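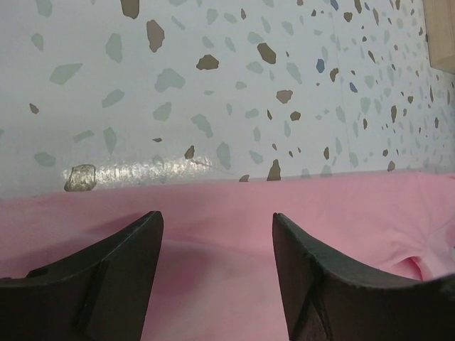 We use cookies to improve your visit. Accept / Manage settings

Keep the Old Counter

When we bought our place in Imstead, two contractors told us to rip out the kitchen before we moved in. One quoted nearly 2,000 dollars for the demolition alone. We said no, and nine years later I still think we were right.

Most kitchens get replaced while they still work. The doors close and the sink drains. What has changed is the taste of whoever is looking. I don't believe a dated color is a defect. A loose hinge is, and a hinge can be fixed on a Saturday morning with a screwdriver.

People bring up resale. Maybe so, but the next buyer will likely tear out your new kitchen too. I would sooner lower the price and let them choose.

Myung-ja Kwak

Comments (2)

prasico39: Agree on hinges. Disagree on my mother's avocado stove.

Dale M.: Try selling a house with the original kitchen. We sat on ours until January.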